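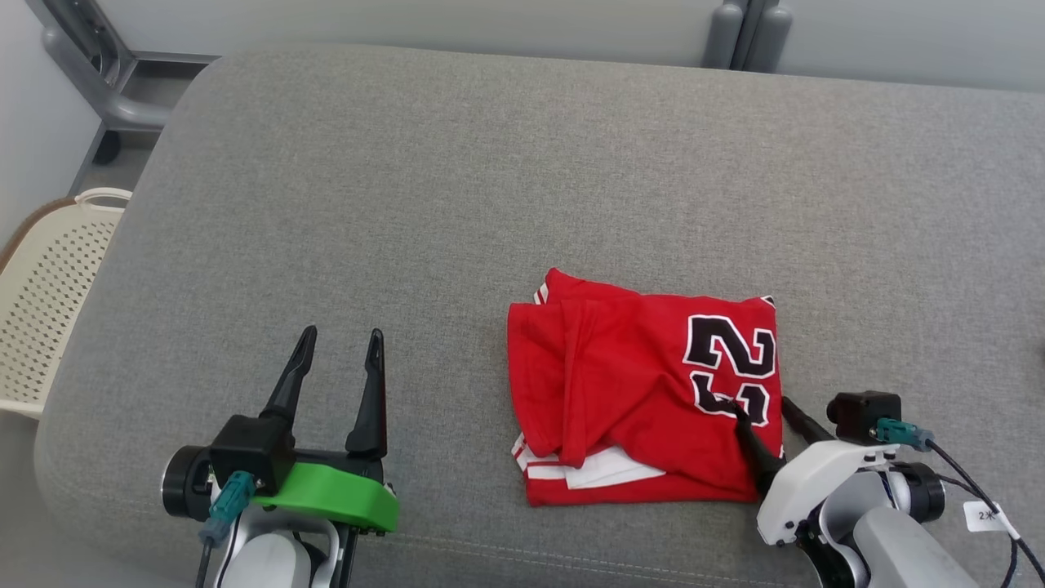
Unit 4 - Desk phones, extensions and voicemail
Office Systems Basics, handout for week 6
Instructor: Yesenia Restrepo. Lab help: Tamás Magyar

Read before lab. Bring it with you, there are no spare copies in the phone room this term.

What we cover
Parts of a small office phone system. Getting a handset onto the network. Extensions and dial plans. Transfer, hold, park. Voicemail. Call forwarding. Basic troubleshooting. Conference calls are next unit so don't worry about those pages in the reader yet.

1. Parts of the system

Old way: each phone had its own pair of wires back to a box on the wall. Some buildings still have this. You will see it.

Newer way: phone plugs into the same network as the computers. Voice gets chopped up into small packets and sent like any other data. The phone is basically a little computer with a handset.

Terms you need:

Handset - the part you hold. People also use it for the whole phone, which is confusing. In this class "phone" = whole thing.

Extension - short internal number, usually 3 or 4 digits.

Line key - button on the phone tied to a line or extension. One phone can have several.

Soft key - button under the screen whose job changes depending on what you're doing. Label is on the screen, not on the button.

Registration - the phone telling the call server "I'm here, I'm extension such and such." No registration, no calls.

PoE - power over Ethernet. One cable does both power and data. If the switch port doesn't supply power you need the brick.

Call server - the thing that decides where calls go. Might be in the closet, might be rented from a provider. For labs we use the Takov server, which is in the closet behind the phone room. Don't go in there, ask Tamás.

2. Plugging in a phone

Lab phones are the Handberg desk models. Two jacks on the back that look identical and are not.

The one marked with the network symbol goes to the wall. The one marked with the computer symbol goes to the PC, if there is one. Swap them and the phone may light up and then sit there forever looking for a server. Most common mistake in lab, every year.

Order of work:
Attach the stand first. Easier with no cables on it.
Handset cord into the handset jack (the smaller plug). The headset jack is the same size, check the symbol.
Network cable to wall.
Power brick only if the screen stays dark.
Wait. First start can take a few minutes while it picks up its settings. Do not unplug it during an update.

When it's done you should see an extension on the screen next to the top line key. Write that number on your lab sheet.

No extension showing = not registered. Go to section 7.

3. Extensions and dial plans

A dial plan is the list of rules the server uses to figure out what you meant when you pressed those digits.

Our lab plan:
Extensions are 3 digits and start at 500.
Dial 9 first for an outside line (lab phones are blocked from outside calls, you'll hear a fast busy).
Star codes start with * and turn features on and off.

Why the 9? Server has to know if you're finished. If somebody dials three digits and stops, is that an extension or the start of a longer number? The 9 settles it right away. Without it the server waits a few seconds to see if more is coming. That wait is the interdigit timeout. It will be on the quiz in some form.

Emergency calls: a real system must let people reach emergency services without the 9. Older systems often didn't. If you ever set up a system, check this first and confirm the location being sent is the right one, including floor. Do NOT test by calling. Ask the provider how they want it tested.

Planning extensions for an office - leave gaps. Heriberto Ríos came to talk to the spring group about the Cirnwood office move and this was his main complaint. They had 40 desks, numbered straight through with no gaps, then sales grew and the new sales people ended up numbered in the middle of accounting. Give each department a block, leave room at the end of each.

4. Hold, transfer, park 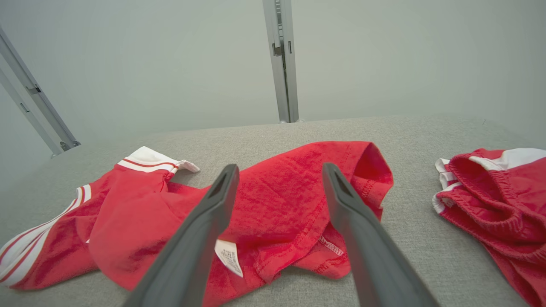
Students mix these up so go slow.

Hold - caller waits on YOUR phone. Only you pick it back up (unless it's a shared line).

Blind transfer - you send the call and you're out of it. Press Transfer, dial extension, press Transfer again before anyone answers. On some phones there is a separate BlindXfer soft key. Fast, but if the other person isn't there the caller lands in voicemail or rings back to you.

Attended transfer - you talk to the other person first. Press Transfer, dial, wait for answer, say who's calling, press Transfer again. If they don't want the call, press Cancel and you're back with the caller.

Park - caller waits in a numbered slot on the server. Anyone can pick up from any phone by dialing the slot. Good for warehouses, shops, anywhere people walk around. You park the call, then page "call for Orathai on slot 3" or whatever.

Parked calls time out. Ours comes back to the person who parked it after 30 seconds, set short so you can see it happen in lab. A real office would want longer.

Practice in threes. One is caller, one is reception, one is the person being called. Rotate. Everyone does each type at least once, and sign each others sheets.

5. Voicemail

First time in: press the Messages key (envelope). Server asks for your PIN. Lab default is on the board. It will make you change it. Don't use your extension, don't use 1234, don't use the same digit four times. The server rejects most of those anyway but not all.

Then it asks you to record a name and a greeting. Two different recordings:
Name is just your name. Used by the dial by name directory.
Greeting is what callers hear when you don't pick up.

Greeting rules for this class: your name, that you're not available, what the caller should do. Under 15 seconds. No music. Natália Guerreiro runs the front desk at Khamphan and has let us use her greeting script, it's taped inside the lab binder. Copy the shape of it, don't copy the words.

Sample shape:
Hello, you have reached (name) in (department). I can't take your call. Please leave your name, number and a short message and I will call you back. If you need someone now, press 0.

If you say press 0, make sure 0 goes somewhere! Check it.

Message light: red light on the phone = new message. Solid or blinking depends on the model. If the light stays on after you've listened to everything, there may be a message in another mailbox tied to that phone, or the light is just stuck. Restart the phone before you report it.

6. Forwarding and do not disturb

Three kinds of forwarding:
Always - every call goes, your phone doesn't ring.
Busy - only when you're on another call.
No answer - after so many rings.

Voicemail is really just forwarding on busy and on no answer, pointed at the voicemail system. Once you see it this way the settings page makes a lot more sense.

Forwarding can be set on the phone or on the server. Set in both places with different numbers = mess. Pick one. In this class we set it on the server.

Loops: A forwards to B, B forwards to A. A decent server catches it and drops the call or sends it to voicemail. Try it in lab, write down what ours does.

Do not disturb (DND) - phone won't ring. Callers go straight to your busy treatment. People press it by accident and then report a broken phone. Look for the icon on the screen before anythign else.

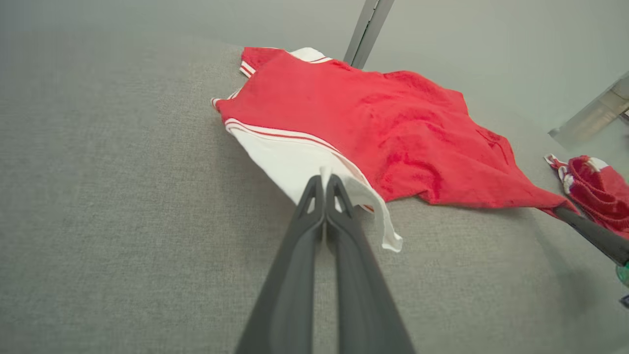

Red and white garment on a gray fabric surface.

7. When it doesn't work

Start at the phone, work outward. Don't start with the server.

Screen dark
Cable in all the way? Right jack? Does the port supply power? Try a port you know works. Then try the brick.

Screen on, no extension
Jacks swapped? Other phones OK in the same room? If all of them are down it isn't your phone. If it's just yours, restart once. If still nothing, read the message on the screen and write it down EXACTLY. "It had some error" gets no points on the sheet and no help from a real help desk either.

Can call out, nobody can call you
DND. Forwarding. Then check that the extension you think you have is the one on the screen.

They hear you, you don't hear them (or reverse)
One-way audio. Try the speaker, then the handset. If the speaker works it's the cord or the handset. If both fail it's most likely a network problem, often a firewall, and it goes up the line. Note which direction was missing.

Choppy sound
Ask if it's every call or only at busy times. Busy times points to the network being crowded. Voice traffic should get priority over file downloads and such, this is called quality of service, QoS. Covered properly in unit 6.

Echo
Usually the person who does NOT hear the echo has the phone causing it. Speaker volume too high at their end is the usual thing. Have them turn it down or pick up the handset.

8. Lab sheet - what to hand in

Extension number and which desk.
Signed lines for blind transfer, attended transfer, park.
What the server did with the forwarding loop.
One fault from the fault box. Tamás sets it up, you find it. Write what you checked, in the order you checked it, and what fixed it. Order counts for more than speed.
Your block plan for a small office: front desk, sales, accounting, warehouse, with room for growth in each one. Half a page is fine.

Reading for next time: reader chapter on conference calls, skip the part on video. Restrepo's office hours are on the door. If you missed lab, you can make it up at 4 pm with the other section, email first so there's a phone for you.

Put the phones back with the cords wrapped, stands off, in the gray bins. Reset your voicemail PIN to the default before you leave or the next person is locked out.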